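Review: Anville Shelf, pantry and shopping list app

15 Oct 2019

Shopping list apps are not hard to find, and most of them do the same job. Anville Shelf tries to do a bit more. It keeps a list of what you have in the cupboard as well as what you need to buy, and it shares both with everyone in the house. I have been running it on an Android phone and an older tablet through the autumn.

Setting up takes a few minutes. You make an account, name your household and send a code to anyone who wants to join. You can add items by typing, by speaking or by scanning a barcode. Typing is the quickest. The app guesses what you want after two or three letters and puts the item in the right section of the shop.

Scanning is less reliable. Tins and boxes from the big supermarkets are usually recognised, but own-brand goods from smaller shops often come up blank, and you then have to fill in the name and size yourself. My cupboard list reached 61 items before I gave up on scanning and typed in the rest.
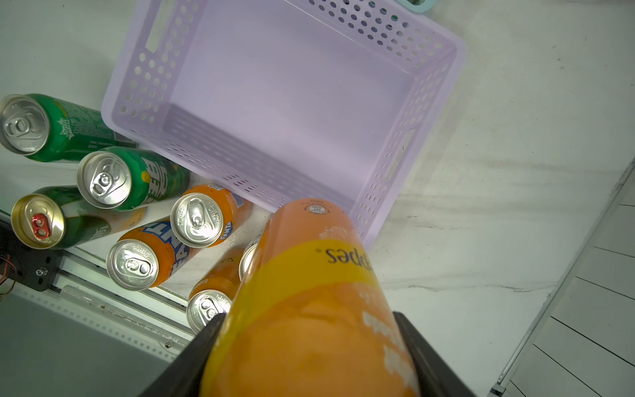
Imai left a comment under our first look to say that scanning works far better if you switch off the "quick match" setting, and that the blank entries stopped after that. I tried it on the tablet. It did help, although each scan took longer, and a packet of rice was still listed as cat litter.

Sharing is the best part of the app. When one person ticks something off, it disappears from the other phones within a couple of seconds. It also copes with a poor signal. Changes made offline are kept and sent later, and I lost only one item, which had been edited on two devices at the same time. 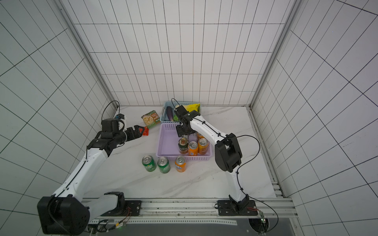
Page 2 of 3

Fresh food is where Shelf struggles. There is no barcode on most loose vegetables, so you pick from a built-in list and set your own use-by date. The default dates are odd. Lettuce is given the same shelf life as carrots. You can change this for each item, but the app forgets your change once the item has been used up.

Flusov, which makes the rival Larder app, handles this better and remembers what you set. On the other hand, Larder charges for sharing, and its Android version crashes too often for my liking.

The free version of Shelf holds up to 300 items and shows a small advert at the foot of the list. Paying removes the advert and the limit. It also adds an export to a spreadsheet, which worked without trouble.

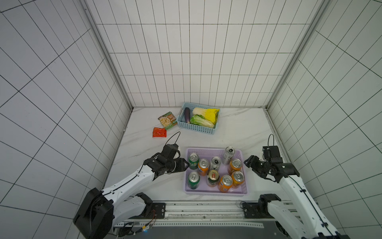

Fresh food for the week

Privacy settings are tucked away under Account, then Household, then More. Usage reports are switched on by default. Anville says a new settings page will arrive with the November update, along with an iPad version.

Rating: 3.5 out of 5
For: fast sharing, works offline, free version is usable
Against: patchy scanning, poor defaults for fresh food
Tested on: Android phone and tablet

2,214 views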